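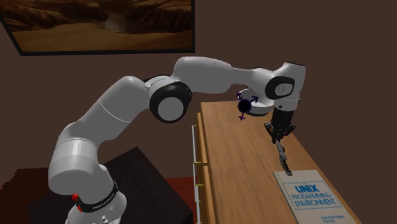
Bronwyn Prendergast told me to stop rubbing wax on it and ask people who know, so I'm asking. I have an old wooden dresser where the second drawer down sticks. It opens fine for the first few inches, then one side drags and I have to lift and wiggle it. In August it won't close all the way at all. In winter it's better but still not good. The drawers run wood on wood, no metal slides. Bronwyn thinks the whole thing swells and I should plane the drawer sides. I don't want to take wood off if I can't put it back. What should I check first?

Posted by Lindsay Prendergast, Moltbridge

Ha-neul Baek
Don't plane anything in August. If you fit a drawer when the wood is swollen, it will be sloppy by January.

Take the drawer out, turn it over and look at the bottom edges of the two sides. On an old dresser those edges wear down toward the back, and the drawer drops and tips as you pull it. That matches what you say about having to lift it. Then feel the runners inside the case. You may find a groove worn into one of them. If it's deeper than a dime is thick, wax won't fix it.

For a worn runner, the simple repair is to flip it over if it's only screwed in. If it's glued, plane the worn part flat and glue on a thin strip of hardwood to bring it back to height. Same for the drawer side. Let the glue sit overnight before you try the drawer.

Also check that the case is square. Measure the opening corner to corner both ways. If the two numbers don't match, put a shim under the low foot and measure again. I spent a weekend on a drawer once and the problem was the floor.

If after all that it still rubs, color the drawer sides with a soft pencil, run it in and out a few times and look for the smeared spots. Sand only those, with 180 grit on a flat block, and wait until the heat is off and the air is normal. Paste wax goes on last.

Angus Tapsell
candle. plain white one, rub it on the runners. did 5 drawers that way and they have been fine

Kyrylo Symonenko
Agree with Ha-neul except for the wait. If the room is damp, run a dehumidifier with the drawers pulled out for a week and then see what you have. Mine loosened up enough that I never touched it with a tool.

One more thing to look at is the drawer bottom. If the panel sags in the middle it drags on the rail below, and it feels the same as a sticking side. Empty the drawer and try it. If it slides well empty, it's the bottom, and you can usually pull the panel out the back and turn it over.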